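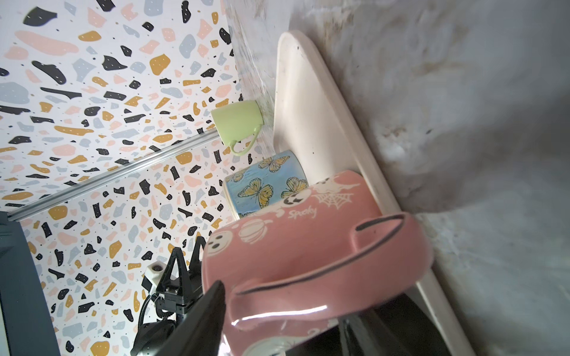
The pink "Spooky" mug, with ghosts, pumpkin and web.

Moving to a smaller kitchen: what did you keep?

marrowfat_mo
Hello all, long-time reader and very occasional poster. We're moving in January from the house in Jarnach, where we've been since the children were tiny, to a two-bedroom flat with a kitchen you could cross in three steps (my husband says two, but he has longer legs). I've been going through the cupboards every evening after tea and I'm in a proper muddle. The big things were easy. It's the everyday stuff I can't settle on: the mugs, the second-best plates, my mother's Trultitz dinner service, which is 96 pieces if you count the lids, and which we've used perhaps four times. Brekke have quoted us £491 for the move and the lady on the phone was lovely, but she did say the price goes up with the number of boxes. So I'd love to hear what you kept, what you let go, and whether you're sorry now.

tilly_in_the_lane
Oh Mo, I feel for you! We did this two years ago and I remember sitting on the kitchen floor in floods over a gravy boat. My advice is to keep whatever you reach for without thinking and let the rest go to somebody who'll enjoy it. I took six dinner plates, six bowls, one good casserole and the bread knife. I do miss my big jam pan, I'll admit, but my neighbour has it now and lends it back to me every summer, and I get a natter out of it too.

Pemberly
I'm going to disagree a bit with Tilly, in the friendliest way. "Whatever you reach for" sounds sensible, but if I'd followed it I'd have kept one frying pan and the tin opener! The things we only use now and then are often the ones that hold the family together. We kept my gran's entire service and put it on top of the wardrobe in boxes, and out it comes at Christmas, and I wouldn't be without it for the world. Please don't let the cost of a few boxes decide it for you.

tilly_in_the_lane
But Pemberly, you have a wardrobe with room on top of it, love. Mine goes up to the ceiling!

ygosselin
Mugs are where I came unstuck. I'm soft about colour and I never could see the point of a matching set.
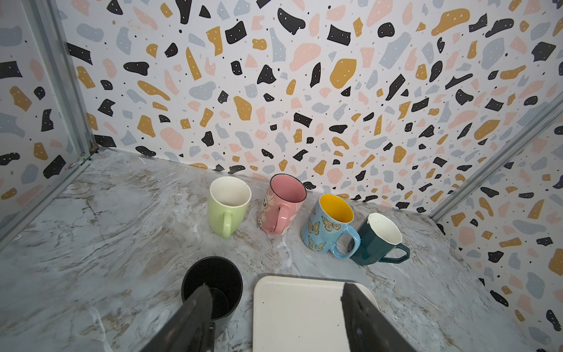
Photo: Yvette Gosselin

When we moved I told myself one mug each and two for visitors, which lasted until the first Friday we had the grandchildren over and had to give my son-in-law his coffee in a measuring jug. He was very good about it. So my tip would be to count the people who really come to your house, all of them, on your busiest day of the year, and keep enough for that. As for the dinner service, could you split it? My sister and I shared out our aunt's between us and it feels nice to know the other half is being used.

OldKettle
I'd go further than any of you and say sell the service. I sold ours for £80 to a young couple just setting up home, and they sent me a picture of their first Sunday roast on it. Gave me more pleasure than it ever did in my sideboard. And do be careful with storage, Mo. We had a unit at Cosix for the things we "couldn't decide on", and when I finally sat down with the bills it had come to £2,258. For a sofa bed and some curtains!

Pemberly
Well, I'd call £80 a giveaway, OldKettle, but I'll grant you the storage. My brother did the same and he still won't talk about it.

marrowfat_mo
You've all been so kind, thank you. I read bits of this out to my husband over breakfast and he's firmly with OldKettle, while my daughter rang and is just as firmly with Pemberly, so I'm no further forward on the plates! I did like the idea of splitting it, though. She's said she'd have the dinner plates and the big tureen if I keep the tea things.

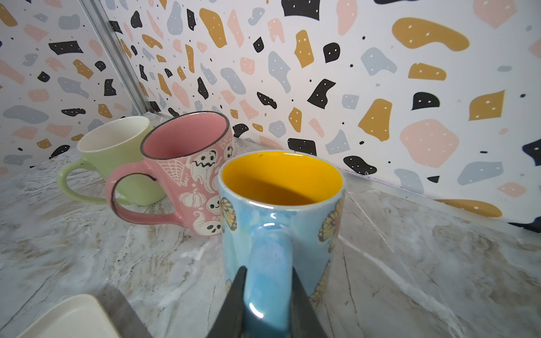 I've started on the glasses now and those are going much faster, mostly because half of them came free with petrol. The baking tins are next. Does anybody know if charity shops will take loose-bottomed ones? I've got three, and one of them has a bit of a wobble.

tilly_in_the_lane
Ours takes them if they're clean and not rusty, but ring first, they get funny about kitchen things after Christmas. And keep the wobbly one, Mo, it'll do for quiches.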